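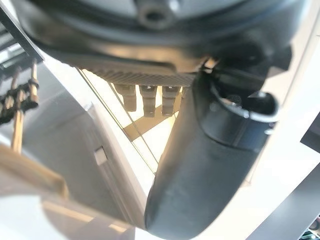 July 28, 2021

Up at five to read the rain gauge before the kettle. Nothing in it, which makes nine dry days. The well stood at 665 cm below the rim, down 3 cm since yesterday. That is the same drop as on Monday and one more than on Sunday. The float line had caught on the second rung again, so I took the reading twice and used the second.

Spent the morning on the header tank. The inflow has been falling off since the weekend and I had put it down to the level in the well, but the pump was drawing its usual current and the pressure at the outlet was normal. The loss is therefore between the pump house and the tank. There are 60 metres of pipe in that stretch and two joints, one by the Rosenwood gate and one under the path. The gate joint was dry. I dug down to the path joint and found the clay around it soft to a hand's depth, with a slow weep from the lower side of the collar.

The collar is a Wident, the old pattern with the flat rubber ring. I have two spare rings in the tin but both have gone hard and one cracked when I bent it. Rang Bachmann at half past eight. They no longer stock the flat ring and suggested changing the whole collar for the newer type, which takes a round ring and needs the pipe end cut square. They have one on the shelf. I asked them to hold it until Friday.

In the meantime I tightened the collar by a quarter turn on each bolt, working across and not round. The weep slowed but did not stop. Left the hole open with a board over it and a stone on the board. Must remember the stone when walking back in the dark.

Flow at the tank after tightening: 900 litres in the hour, measured by the dipstick with the outlet shut. It was a good deal more than that in the spring, but I did not write down the method then and the two figures may not be comparable. From now on the outlet is to be shut for every test and the time taken from the church clock, not from my watch, which loses.

Urs Koller came by at noon to return the long spade. He looked at the joint and thought the pipe had settled on the downhill side, so that the collar is being asked to hold a slight bend. I put the level on it and he is right — the bubble sits well off centre over the last metre. A new collar on a bent run will weep as well, sooner or later. The trench will have to be opened further and the pipe bedded on sand. He has half a load of sand left over from the Brokach job and will let me have it if I fetch it myself.

Ate late. Bread, the end of the ham, tomatoes.

Afternoon too hot for digging. Copied the July well readings into the big book and drew the line through them. It is steeper than last year's but runs parallel to the one from the year before, and that year the level recovered in November without any trouble. Beans watered from the butt only. The butt is a third full.

To do: fetch sand, borrow the pipe cutter, grease for the bolts, ask Bachmann for two round rings instead of one. New batteries for the torch.

Second reading at nine in the evening, 666. Wind gone round to the west, barometer steady.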